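Chapter 7
Chores: Are We There Yet?

I promised in the last chapter that we would get out of the math and into the kitchen, so let's go. Bring your notes on grasping, because you'll want them (and bring a little patience, which you'll want more).

Every fall I start this unit by asking my class to write down one chore they did that morning and then break it into steps. Putting a ball in a bowl usually gets one step. "Put it in the bowl." Then I ask for the steps again, this time for a machine that has two fingers and has never met a bowl, and the lists get long fast! Where is the bowl? Where is the ball, and how wide does the hand have to open before it gets there? How hard do you squeeze? When do you let go, and how high up?

I used to work for a small outfit called Fudivska, and in October of my first year we set ourselves what looked like a baby task: clear a table. We had a budget for 400 practice runs. We used 3576. The arm got very good at one table under one lamp, and then we carried everything across the hall to a room with a big window and it fell apart – sunlight on the tabletop was enough to do it. I still think about that window.

Shop floors are kinder. At Semum, where I spent a summer later on, parts came down the line facing the same way every time, and a machine could handle up to 800 of them in a shift without anyone giving it a second look. A home gives you no such help. The mug is somewhere else today, there's a sock on the chair, and the person who lives there would like the job done before dinner.

So, can machines do household chores yet? My short answer is "some, slowly, if you're nice to them." The long answer is the rest of this chapter. We'll look first at what two fingers can and can't hold (Section 7.1), then at how people show a task by hand, and finally at why a system that does well in one room may flop in the next. Keep a running list of chores as you read and mark the ones you'd trust to a machine. I'd like you to have at least ten by the end, and you'll compare lists in the project.

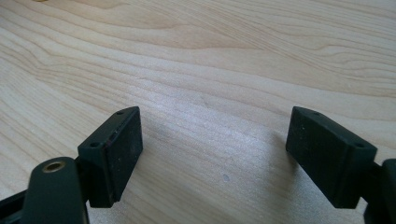 Two-finger grippers at a wood-grain table, with the fingers open in the first view and a ball-like object held by one of the pair in the second.

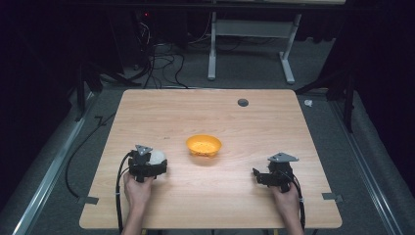
Erdal Öztürkmen read an early draft of these pages and wrote back that I was being too gentle. In his view a chore only counts as done when you can leave the house while it happens, and by that rule he would cross out nearly everything on my list, folding towels included. He did let me keep vacuuming, though he wanted it noted that somebody still has to pick up the sock.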